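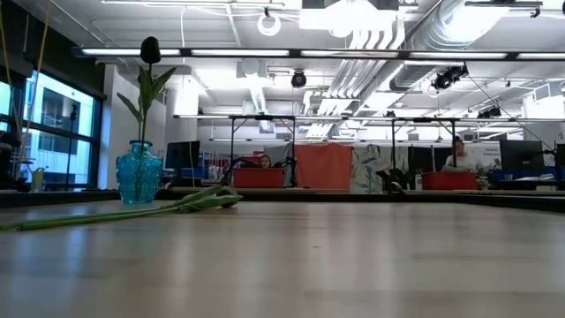

Goodall wants to know, before we even get started, why a stop button that works perfectly well on Monday should need testing again on Tuesday. Fair question! It came in through the course page last night, and I'm going to let it steer the whole session, so hang on to it.

Session 7: When the Arm Keeps Going

Last time we got through grip force and I promised you a real failure. This is the one from our own benches, the two-arm flower job, where the arms are supposed to put artificial tulips in a glass vase. Some of you were in the room. For everyone else, I'll tell it the way I remember it, and the log extract is in the Pindville folder if you want to check up on me.

What happened

We were running the Drimia control software with one arm holding back and the other one moving in with a stem. Halfway through the approach the wrist camera feed froze. The picture on the monitor looked fine (a frozen picture always looks fine, that's what makes it nasty), and the arm went right on making decisions from it. It closed on a spot where the stem used to be, then swung toward the vase with nothing useful in its fingers and clipped the other arm on the way.

I hit stop. The first arm quit moving right away. The second one finished its move, and that took another 6 seconds. If you've never stood next to an arm for 6 seconds after pressing the button, I can tell you it's plenty of time to say something you wouldn't want on the recording.

No one was hurt and the vase was okay. We lost a fingertip pad and most of an afternoon.

What was wrong

Two faults, and please keep them apart in your write-ups, because last year's group mashed them together and lost marks for it.

Fault one was the camera. The feed had no age check. Every image comes with a time stamp, and the software was reading the stamp and then not doing anything with it. The fix was a limit: if the newest image is older than 20 frames, the arm holds position and complains. You can argue that 20 is too generous. I'd like you to, that's exercise 2.

Fault two was the stop. Each arm had its own controller, and the button was wired to only one of them. The other got its stop as a message over the network, queued up politely behind everything else. A stop that waits in line is a request. Prundent, who supplied the button box, had a perfectly clear wiring diagram for two controllers. We'd used the page for one. 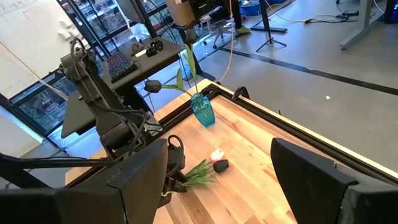

Fig. 7.1. Wrist view with the second arm at left, tulips in and around the vase.

Look at how little space there is for two arms to share, and then think about what a wrist camera can tell you about the other arm. Sometimes it's right there in view. Turn the wrist and it's gone, and the planner has to go by joint positions reported from somewhere else. So if those reports are stale too, you've got a second version of fault one hiding in the same setup. We haven't fixed that yet. I'd love to say we have.

Back to Goodall's question

The button did pass its test. It was tested when there was a single arm on the bench, and then the second arm was added and everybody (me included) carried on trusting the old result. So the test goes with the setup, and any time you touch the setup you do it over. A new cable counts. A software update counts. Moving an arm to the other side of the bench counts, and yes, I know that's annoying.

Our start-of-day check now goes like this:

Run each arm slowly on its own and press stop while it's moving.
Run both together and press stop again. Watch the one you're not worried about.
Unplug a camera during a slow move and see that the arm holds.
Write down the result, even if it's dull.

For next time

1. Draw the stop circuit as it was and as it should have been. Boxes and arrows are fine.
2. Pick your own age limit for the camera feed and defend it. Show how far the fingers could travel before the hold kicks in.
3. Suggest a way to catch stale joint reports. One paragraph, please, I have a lot of these to read.

Hand it in by Saturday noon. The bench is open for anyone who wants to try the unplug test, but sign the sheet first and keep one hand by the button.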